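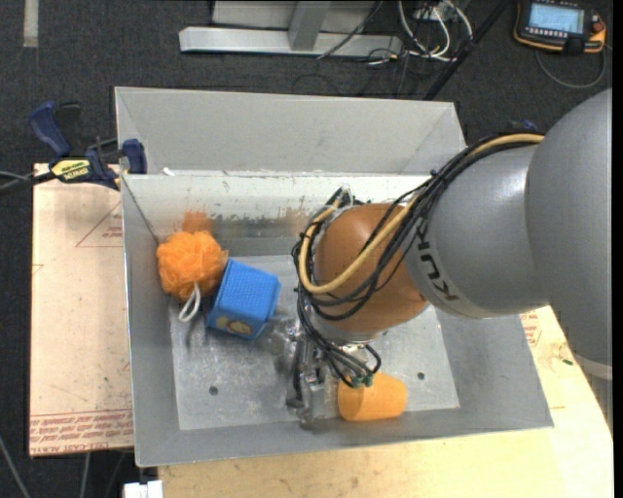
**How long should a beginner wait before entering a first judo tournament?**

Asked March 2026

Hi everyone, I've been lurking here for ages and finally made an account. I started judo at the Vello club in Ivley as a very out-of-shape adult, and I've now been to 13 classes. My club is taking a group to the Vasconcelos Open in April and one of the coaches asked if I wanted to sign up for the novice bracket. I was so flattered I said "maybe" and now I can't sleep! My breakfalls are decent, I have one throw I like (o goshi) and my groundwork is mostly holding on and hoping. Is that enough? Also, does a novice need two gis, or can I get by with my one white one?

---

**Answer 1** (4 people found this helpful)

Oh, I remember this feeling so well, and good for you for even saying maybe. I would go by your falls more than your class count. If you can be thrown hard, both sides, by someone you don't know well, and get up without thinking about it, you're probably fine in a novice division. Ask your coach straight out, "would you put me in?", because being asked if you want to is a little different. And ask to do a few full-length rounds in class first, since the tiredness is what gets most people (it sure got me, I could barely untie my belt afterward).

On the gi, read the entry sheet. Small events often let novices wear white and hand one player a colored belt or sash. Mine is a Plulix, it shrank in the sleeves, so measure yours before you go. Cut your nails too!

---

**Answer 2**

just do it, i lost both of mine and had a great day

---

**Answer 3**

I'd wait. 13 classes is not a lot and there will be another one. Go along and watch, help with the mats, see what the novice matches look like.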